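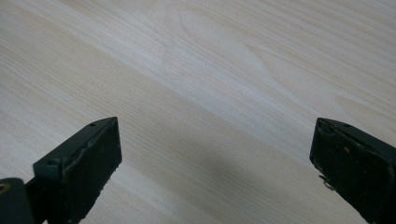

Startup Finance, Unit 4
Priced rounds, dilution and token rights
Handout for students, November 2024

Please read this handout before the class. In September we studied the convertible note and the SAFE, and I will assume that you remember the difference. If you do not, please look again at the notes of Unit 3.

1. What is a priced round

In a priced round the investor buys new shares at a fixed price. To find this price, the two sides must first agree on the value of the company before the money comes in. We call it the pre-money valuation. When we add the new money, we get the post-money valuation. Many students mix the two, and in newspapers it is often not said which one is meant.

Our case is Talto, a young company which makes software for exchanging digital assets. Talto wants to raise 2 million dollars from a fund called Dreter. The parties agree on a pre-money valuation of 6 million. The post-money valuation is therefore 8 million, and Dreter receives 25 percent of the company.

Note that the founders do not sell any of their own shares in this case. The company issues new ones. The money goes to the bank account of the company and the founders take nothing home.

2. Dilution

Before the round, the two founders had 50 percent each. After the round, each has 37.5 percent. The number of their shares is the same as before, but the total has grown.

Now suppose that Dreter also asks for an option pool of 10 percent, counted after the investment. Usually the investor wants this pool to be created before the round, so that only the old shareholders are diluted by it. Then Dreter keeps its 25 percent, the pool has 10, and the founders together have 65, that is 32.5 percent each. The headline valuation did not change, but the price of one share became lower. Please calculate this yourself with a share count you choose.

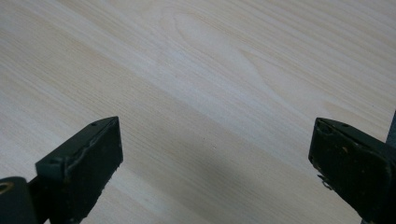
3. When there is also a token

A company like Talto can have shares and, beside them, a token which is used in its protocol. These are different things. A share gives a part in the company. What a token gives depends on its own documents, and it may be only a vote on the fees or the settings of the protocol.

For this reason an investor who buys shares often asks for a side letter, called a token warrant. It gives the right to receive part of any future tokens. When you read one, look for the following:

- how the investor's part is calculated (from all tokens, or only from those kept for the team and investors)
- the lock-up period
- what happens if the token is issued by another entity, for example a foundation

The third point was forgotten in the Dultia case, which we will read in class.

4. Homework

Read the Dultia term sheet and answer in writing, 2 pages at most. Who carries the dilution from the pool? Would the warrant still work if a foundation issued the token? Show your calculations.

Students in the Phùng group hand in one paper together. Questions can be asked in my office, room 326, after the Tuesday class.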